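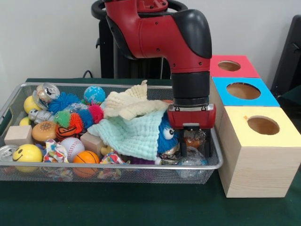 Sorting by touch and shape is harder than it looks from the visitor benches, Nele Grube told the first group through the door at the Wullham open day on 6/8/23, and mixed trays are harder still.

The demonstration ran on the Dobre cell, a single red and black arm mounted at a dark green table. Its task is to take items out of a wire-mesh tray and put them into boxes with round holes cut in the top. The tray holds balls, cans, wooden blocks, cloths and soft toys in no order. Cloth is the main difficulty -- it covers other items and changes shape once it is gripped.

Wullham uses the cell to test grasp planning software from Treretti. The current version was installed in June and has logged 1,845 picks. The target before the next release is 3,000. Any item over 500 grams is excluded from the test set.
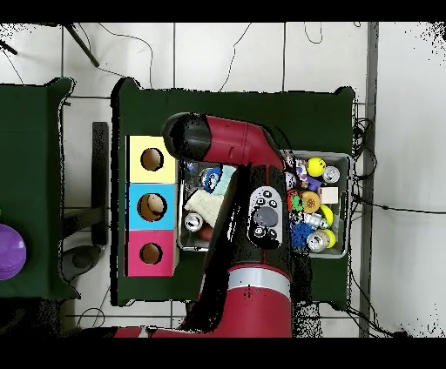 Each session is limited to 29 minutes, after which the arm is parked and the log is copied to the lab server. Failed grasps are kept in the log together with the good ones. Operators note the item type and the gripper opening for every failure, and the notes go to Treretti at the end of the week.

Questions from visitors dealt mostly with speed. Frauke Meinecke said the arm runs well below its rated speed during open days and that cycle time is not being measured at this stage. A second round of tests, with transparent items as a separate category, will be run at the Mistitz site -- the floor plan there allows two tables side by side.

Slides from the talk are available at the Wullham front desk. Group visits can be booked by phone.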